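Kurura Align 2
Demonstration alignment and contact labeling for two-handed manipulation data

Align 2 takes raw recordings from hand-held grippers and head-mounted cameras and writes episodes on a single clock, ready for policy training. It runs on Linux, on a workstation or a headless server.

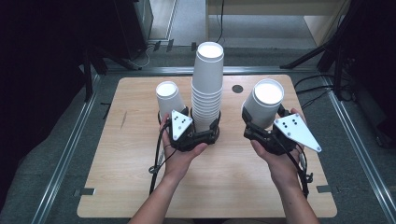
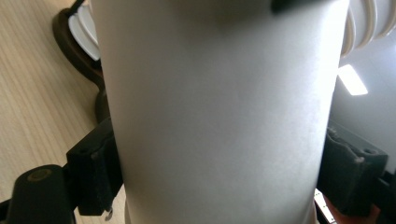
One table, one session: head view first, then a gripper camera.

Time alignment
Each stream arrives with its own clock and its own drift. Align 2 estimates offset and drift per stream from motion common to the views, then resamples everything to the rate set in the project file. The default is 50 Hz. Streams with hardware sync can bypass this stage. Dropped frames are marked and never filled in.

Gripper pose
Pose comes from visual-inertial tracking on each gripper camera. Where a head view is present and a marker plate is in sight, the plate is used as a second source and the two estimates are fused. If they disagree by more than the limit in the project file, the segment is flagged for review. Left and right grippers are solved separately and then placed in a shared table coordinate system.

Contact labels
The contact model reads finger opening and the gripper view. It writes one of four states per time step: open, closing, holding, releasing. Pale objects with little surface texture are a known weak point for tracking, so the pose stage can be told to ignore pixels between the fingers while the state is holding. Set mask_held to on. The setting is off by default for compatibility with version 1 projects.

Junora planner export
Finished episodes can be sent to the Junora planner as waypoint sequences with gripper commands. Export checks reach and joint speed against the arm model you supply. Waypoints that fail are listed by episode and time step. No path is changed without a setting that says so.

Requirements
GPU with 12 GB of memory or more
32 GB of system memory
Storage: 400 MB per minute of two-handed recording, three cameras, uncompressed index included
Camera calibration file for each gripper

Formats
Input: MP4 with timestamp sidecar, Isah log files
Output: HDF5, Zarr, Junora waypoint file

Known issues
Issue 387: the review window shows the left gripper state on both tracks after an undo. Saved labels are not affected. Fix planned for May.
Isah logs written before version 3 lack finger opening and must be converted first with the busska-convert tool.

Licensing
Per workstation or per site. Site licenses include the Busska batch runner. Version 1 project files open in Align 2 but cannot be saved back to the old format.

Page last updated 6 March 2026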